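Aug 30, 2025

I moved the last of the boxes out of the Corow apartment in February and told myself I'd be unpacked by spring. There are still 26 of them in the back room. Most are books, and a few are things I packed in a hurry and never labeled.

The new place is on the top floor of an old building called Pludwood. It's quieter than Corow and the rent is 200 dollars less a month, which was the main reason for going. The trade is the commute. I used to walk to work in 21 minutes. Now I take the 303 bus to Barros and change there, and if the first bus is late I miss the second one and stand at the stop for a good while.

I've gotten used to it. I read on the bus, mostly library paperbacks, and I've finished more books this summer than I did all last year. Darragh Heffernan lent me a long history of canal building that I expected to give up on. I didn't, though the chapters on financing were slow. 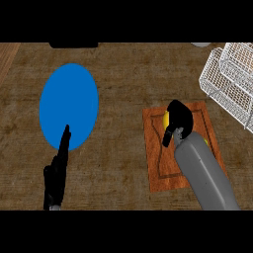 The other change is cooking. At Corow I had takeout places on both sides of the front door and I used them too much. Out here the closest is Puvine, which does decent soup but closes early, so on weeknights I make something myself. It's usually rice and whatever vegetables need using up. I'm not a good cook but I waste less food than I did.

My neighbor Gilmar Paiva has been in the building a long time and knows how everything works. He showed me how to bleed the radiator and which window sticks in wet weather - all of them, more or less. He also told me the hot water runs out if you shower after eight in the morning, and he was right.

I plan to open three boxes a week through the fall. The unlabeled ones are going first.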